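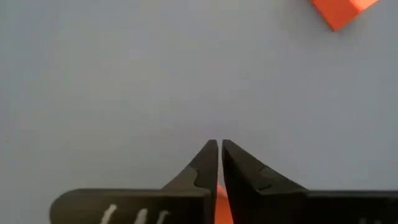 Grasp confirmed: the block-sorting fault at Ponstead

We use cookies to remember your gallery settings. By continuing to browse you accept our cookie policy.

In January the block cell in the Chávez building told us it had a perfect afternoon. The Orus controller logged 174 pick attempts and marked every one of them a confirmed grasp, a success rate of 100 percent. Anyone standing next to the bin could see that the number was nonsense. When Tiburcio Barajas tipped the bin out and went through it, he found 109 blocks. The rest were still on the table, or had been knocked off it and were under the bench.

I was asked to put up a gallery page with a short introduction and a line or two of notes. The introduction is longer than I was asked for. I have read the fault report three times and I still think it lets the software off too lightly.

What the report says

The official finding is "gripper position feedback drift." The fingers close, the controller reads how far apart they stopped, and if the gap is bigger than a set threshold it decides there is something between them. Over a few weeks the zero point had moved. Fingers closing on thin air were reporting a gap, and a gap was all Orus wanted to hear.

Fine, as far as it goes. I don't dispute the drift. Munther Yammine measured it with feeler gauges and I trust his hands more than I trust the log. What I dispute is the word "feedback," which suggests the system was checking its work. It was checking one number against another number, and both came from the same sensor.

The view from the wrist

Dark fingers almost shut, a thin strip of table showing between the tips. One orange block is way off toward the upper right. There is more orange down between the bases of the fingers, mostly hidden by them.

Try calling that one from a single still. I showed it to four people and got two answers. I would not sign off on a grasp from it, and I would not sign off on a miss either. The next release of Orus is supposed to use the wrist camera as a second check, and I would like to know what it plans to do with a view like this one before we turn it on.

The tabletop

Plain gray-blue, with nothing marked on it. It makes life easy for the vision software, and I wonder how much of the demo performance came from that. Orange on gray-blue is about as kind a test as you could set up. The cell had no trouble finding blocks all month. Knowing whether it had picked one up was the part that failed.

The fingers

The replacement set from Skurkska arrived quickly, I'll give them that. It fixed nothing, which should have been a clue. The old fingers went back on the same day and the false confirmations carried on at the same rate. Fingers are easy to swap and easy to put on an invoice – so fingers are what got swapped.

The safety part

This section is one sentence long in the report and I think it deserves more. When Orus believes it is holding a block, it moves at carry speed and takes the high path to the bin. When it believes the gripper is empty, it takes a slower path and treats the area in front of the bench as somewhere a person might be reaching in. A false "holding" signal therefore changes how the arm moves around people. Nobody was hurt. Tiburcio had a hand near the table for one of those moves, picking up a stray, and he says the arm came past a good deal faster than he expected. He hit the stop button. The report lists this as an "operator-initiated pause."

The cell should not have been open to hands at all while it was running, and that is on us. But we had been told the slow mode would cover it.

What has changed

The zero point is now reset at the start of every shift, with the fingers fully closed and someone looking at them. The carry-speed setting is locked out until further notice. The bin has a scale under it, bought from a kitchen store, and if the weight doesn't go up after a drop the cell stops and waits. Munther wired it in over a lunch break. So far it has caught every empty trip we have deliberately set up for it, though we have only tried the large blocks. The small ones may be too light for it.

What hasn't changed

The dashboard. It still counts confirmed grasps, and the big green figure at the top of the screen is still drawn from the controller's own opinion of itself. I have asked for blocks in the bin to be shown next to it. I was told this is on the list. I have also asked to see the list.

More will go up when the camera check has been run against a full table, with the drift put back in on purpose. If the people at Orus would prefer to run it without the drift, they are welcome to do that on their own bench.

Page last updated: January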